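# About us

Hello! I'm Yaowalak Limsakul and I run Farnthorpe, a small outfit in Jernley that helps people plan and pay for their first bit of automation. Most of our customers are packing rooms, little workshops and the odd college. They come to us with a job they're sick of doing by hand and a sum of money that looked like plenty until they rang a supplier.

I used to be on the other side of this. I did the buying for a homeware packer called Quaye, and the first arm I ordered sat in its crate for most of March while we argued about who was meant to pay for the table. I'd budgeted for the arm. I hadn't budgeted for the table, the fingers, the cable sleeves, the sockets on the right wall or the days of somebody's time (mine, mostly). So when I set up on my own I made a spreadsheet with all of those in it, and that spreadsheet is still more or less the business.

We start with your objects. Bring us the awkward ones! Straight-sided boxes are easy and every brochure has a picture of one. What we want on the bench is the thing that's wide at one end and narrow at the other, with a shiny surface and a few scuffs on it from real life — that's where you find out which fingers you need to buy, and whether the cheap pair will do.
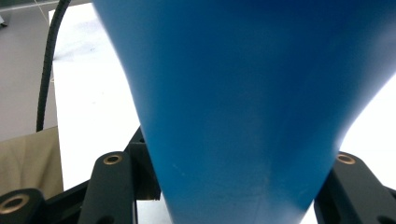

*Two fingers on the narrow end of a blue, tapering piece, out on the white table.*

After the bench work I write you a plan. It has a shopping list in three columns: buy now, buy later, and don't buy. The last column is usually the longest and it's the one people thank me for. A set of spare finger parts might be £32, a better set £800, and I'll tell you which I'd have with my own money. I once got a quote down from £800 to £795 after a week of emails, so please don't hire me for my haggling.

We don't sell equipment and we don't take a cut from anyone who does. You pay us for the days we work, and the price is agreed before we start. Small jobs are often done inside 22 days from the first visit to the finished plan, though if your finance people only meet once a month it'll drag a bit and I can't do much about that.

The other thing we look after is Bilura, our planning workbook. It started as my old spreadsheet and has grown a lot of tabs. There's one for floor space, one for running costs, one for training and one just called "bits", where all the clamps and connectors go (never leave this one blank, it's always more than you think). Every customer gets a copy to keep and change as they like.

If you're only at the wondering stage, that's a fine time to get in touch. Tell us what you pick up, how often, and what you've got to spend, even if the figure's embarrassing. I answer the messages myself, normally with a cup of tea and far too many questions about your sockets.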